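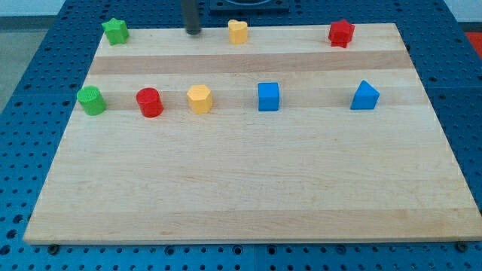 Coloured blocks on a wooden board.

DRARNCOMBE ATHLETIC GROUND
Pre-match safety checklist - main stand, pitch and changing block
Home fixture against Osanlow

Inspection date: Friday, October 14, 2022
Carried out by: Ludmila Beneš, ground safety officer
With: Damián Salinas (pitch), Iara Fuentealba (medical)
Copy to: Catalina Durán, club secretary
Capacity on current certificate: 4,000

Marks used: OK, ACTION (must be cleared before gates open), WATCH (playable, look again next time), N/A.

1. PLAYING SURFACE

1.1 Surface free of stones, glass, loose fixings - OK
Walked in lanes from the river end. One tent peg found near the corner flag, removed.

1.2 Divots and holes filled - WATCH
Wear in the goalmouth at the school end. Filled and seeded on Tuesday but the fill has not knitted in yet. Damián will roll it again in the morning and keep the warm-up out of that area. The visiting goalkeeping coach needs telling when they arrive.

1.3 Drainage, standing water - OK
Soft along the far touchline, no standing water. If it rains overnight, check the low spot by the dugouts first.

1.4 Line markings clear and correct - ACTION
Technical area on the away side is too faint to read from the halfway line. Remark before the match officials do their own check.

1.5 Goals anchored, nets secure, no open hooks - ACTION
Anchors tight at both ends. School end net has two metal hooks still on the back stanchion from the old fittings. These should have come off when we changed to clips. Remove, and check the spare goals while the tool bag is out.

1.6 Corner flags - OK
Right height, sprung bases working.

2. RUN-OFF AND PERIMETER

2.1 Clear run-off on all sides - ACTION
Portable advertising board for Halliday has been put back too close to the touchline. This was raised last month as well. Move it behind the painted mark and leave it there.

2.2 Perimeter rail sound - WATCH
Slight movement in one post opposite the tea bar. It took a firm push without shifting at the base. Job sheet 807 is open for it. To be set in new concrete before the first home game in November.

2.3 Floodlight columns, access doors locked - OK

2.4 Floodlights working - OK
All lamps came up. Column by the car park was slow to reach full brightness but got there well inside the usual time.

3. MAIN STAND

3.1 Gangways and steps clear - OK
Stand swept this afternoon.

3.2 Step edges visible - WATCH
Paint on the lower steps of the centre gangway is wearing. Still visible in daylight, less so under lights. Repaint in the next dry spell.

3.3 Seats fixed, none broken - ACTION
Loose seat in row C, near the end. Either tighten the bolts or tape it off and tell the ticket office so that it is not sold.

3.4 Handrails - OK

3.5 Emergency lighting - OK
Tested with the mains off for 20 minutes. All fittings stayed lit.

3.6 Roof sheets and gutters - WATCH
Viewed from ground level only. The gutter at the east end has growth in it. Skallberg have the roof contract and are booked to clear it, date to be confirmed by Catalina.

4. EXITS AND TURNSTILES

4.1 All exit gates open fully from inside - ACTION
Gate 2 drags on the tarmac and needs a shoulder to get it past halfway. The hinge has dropped. Not acceptable for an exit gate. If the hinge cannot be reset before the match, the gate must be pinned fully open and stewarded from the time the turnstiles open until the ground is empty.

4.2 Exit signs lit and not hidden - OK
Banner that was covering the one beside the club shop has been moved.

4.3 Turnstile counters read zero and reset - OK

4.4 Emergency vehicle route clear - OK at time of inspection
Check again once the car park fills. A van was left across the hatching at the last match and the driver took a long time to find. Valentina Sosa is in charge of the car park and has the tannoy number.

5. CHANGING BLOCK AND OFFICIALS' ROOM

5.1 Floors dry and non-slip - OK
Mats down in both showers.

5.2 Hot water temperature - OK
Mixer valves checked, readings in the boiler log.

5.3 Officials' room locks from inside - OK
New lock fitted. Spare key in the safe.

5.4 Tunnel flooring - WATCH
Rubber lifting at one seam just before the pitch gate. Taped for now. Studs will catch it if the tape goes, so look at it at half-time.

6. MEDICAL

6.1 First aid room clean, stocked, unlocked for match - OK

6.2 Defibrillator status light, pads in date - OK
Checked by Iara. Spare pads are in the cabinet underneath.

6.3 Stretcher and blankets - ACTION
Stretcher is present but one strap buckle is cracked. Swap for the one from the training ground.

6.4 Medical plan given to visiting club - OK
Sent to the Osanlow physio, who has replied.

7. STEWARDS AND COMMUNICATION

7.1 Radios charged and tested - OK
Handset for the river end crackles when held near the floodlight column. Stand clear of it when calling in.

7.2 Briefing sheet up to date - ACTION
Still shows the old assembly point. Reprint before the briefing, and bin the old copies in the stewards' hut.

7.3 PA heard in all parts of the ground - OK
Quiet behind the tea bar when the shutters are up, but the words can be made out.

RESULT
Ground fit for play once all ACTION items are cleared. Gate 2 comes first, then the net hooks. I will walk the ground again in the morning with Damián and sign the match-day sheet then. WATCH items carry forward to the next inspection.

Signed: L. Beneš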